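4.2 How viewers choose what to watch

We asked members of the Laltar streaming service to keep a diary of their evenings through October. Usable entries came to 3,623, after we removed those consisting of a single rude word about the menu. The median time spent browsing was 33 minutes, long enough to watch a sitcom episode and regret it.

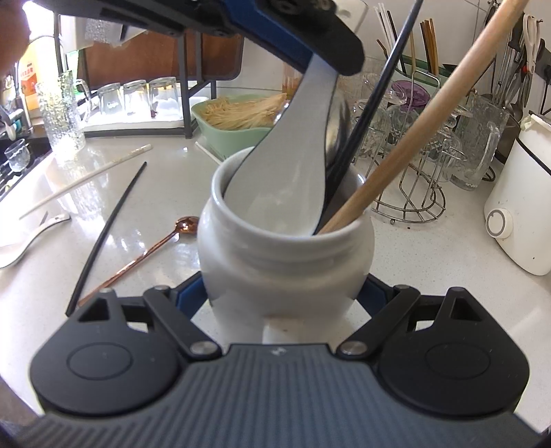

Browsing grew longer as the catalogue did. Households offered 2,000 titles took more time to choose than those on the smaller Mavero list, and then most often picked a comedy they had already seen. Butt and Swati call this "comfort rewatching" - we would call it giving up, but theirs is the published term. 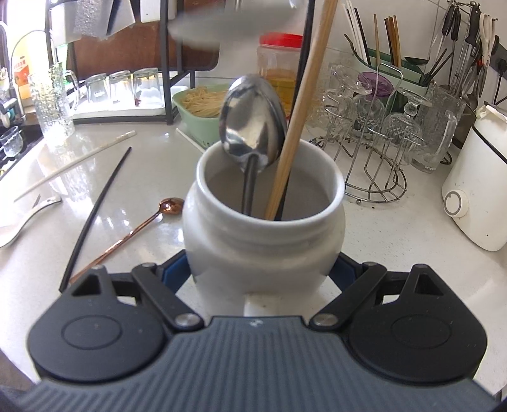 Couples were slower than people living alone, and slowest of all after 8 pm. Where one partner held the remote throughout, the choice came sooner and was rated worse by the other. Browsing time also varied with household size.

Figure 3. A hand-held gripper reaching toward a white mug of utensils on a kitchen countertop. 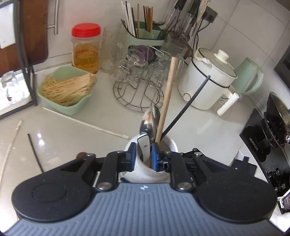
Did a trailer that played by itself help anyone decide?

Hardly. Viewers left the title sooner, and several diaries mention reaching for the mute button. Tanoli reports the same for films, though his sample was kinder about the music.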